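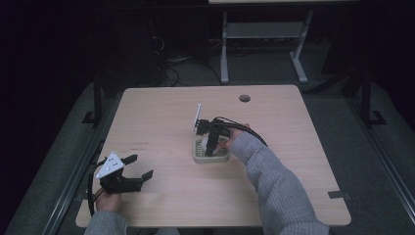
Ticket 391 — Tisch wackelt, Korb rutscht beim Einsortieren
Status: gelöst, Beobachtung läuft
Gemeldet von: Jaanus Venckus
Bearbeitet von: Povilas Sproģis
Standort: Lurkivley, Raum 2

Meldung

Der helle Tisch mit den runden Ecken steht nicht mehr ruhig. Wenn man Teile in den kleinen beigen Korb legt oder wieder herausholt, wandert der Korb nach und nach zur Tischkante. Der Tisch selbst gibt an einer Ecke nach, sobald man den Unterarm auflegt. Gestern ist der Korb zweimal heruntergefallen. Der Korb ist heil geblieben, die Teile lagen auf der Matte. Bitte entweder Tisch richten oder Ersatz besorgen.

Rückfrage Sproģis

Seit wann tritt das auf? Wurde der Tisch verschoben? Liegt die graue Bodenmatte unter allen Füßen?

Antwort Venckus

Seit dem Umräumen im Oktober war es schon leicht da, richtig störend erst seit zwei Wochen. Der Tisch wurde zum Wischen verrückt und danach nach Augenmaß zurückgestellt. Zur Matte kann ich nichts sagen, bitte selbst nachsehen.

Prüfung vor Ort, 17. April

1. Wasserwaage längs aufgelegt: in Ordnung. Quer aufgelegt: Tisch fällt zur vorderen rechten Ecke ab.
2. Matte angehoben. Unter dem Fuß vorne rechts lag sie nicht glatt, dort hatte sich eine Falte gebildet. Matte glattgezogen und Tisch wieder aufgesetzt. Das Gefälle ist kleiner geworden, aber nicht weg.
3. Verschraubung unter der Platte geprüft. Eine Schraube vorne rechts ließ sich von Hand drehen. Nachgezogen, die übrigen gleich mit.
4. Stellfuß vorne rechts um zwei Umdrehungen herausgedreht. Danach Wasserwaage in beide Richtungen in Ordnung.
5. Korb leer auf die Platte gestellt und an der Kante angestoßen: rutscht immer noch leicht. Mit 13 Teilen gefüllt: rutscht weniger, aber er rutscht.

Zwischenstand: Das Wackeln ist behoben. Beim Rutschen liegt es am Korb und an der Platte. Der Boden des Korbs ist glatt, die Platte ebenfalls.

Versuche gegen das Rutschen

Feuchtes Tuch untergelegt: hält, hinterlässt aber Flecken auf der Platte. Verworfen.

Doppelseitiges Klebeband: hält sehr gut. Der Korb soll aber zum Ausleeren abnehmbar bleiben, und beim Abziehen blieben Klebereste zurück. Mit Spiritus entfernt. Auf dem Aufdruck links auf der Platte bitte keinen Spiritus verwenden, ich habe es dort nicht ausprobiert.

Vier Gummipunkte von Prernlow, je einer in jede Ecke des Korbbodens: hält auch bei kräftigem Anstoßen. Der Korb lässt sich normal abheben. So belassen.

Kommentar Venckus

Danke, steht gut. Zwei Fragen noch. Kann der Korb weiter nach links, damit man beim Greifen nicht so nah an der Kante arbeitet? Und kann die runde Kabeldurchführung in der Platte einen Deckel bekommen? Kleine Teile verschwinden darin.

Antwort Sproģis

Korb kann stehen, wo er gebraucht wird, die Gummipunkte haften nicht dauerhaft. Mein Vorschlag wären rund 29 cm Abstand zur rechten Kante, dann bleibt Platz für den Unterarm.

Deckel für die Durchführung ist bei Miltano angefragt. Durchmesser habe ich gemessen und mitgeschickt. Bis er da ist, bitte von oben mit einem Stück Kreppband abkleben — nicht mit Papier zustopfen, das fällt durch.

Offen

Deckel Kabeldurchführung (Miltano, Liefertermin fehlt noch).
Schraube vorne rechts in zwei Wochen noch einmal prüfen. Wenn sie wieder locker ist, Schraubensicherung verwenden. Eine Flasche davon steht im Schrank Butkienė, oberes Fach.
Beim nächsten Wischen den Tisch zu zweit anheben und nicht über die Matte schieben.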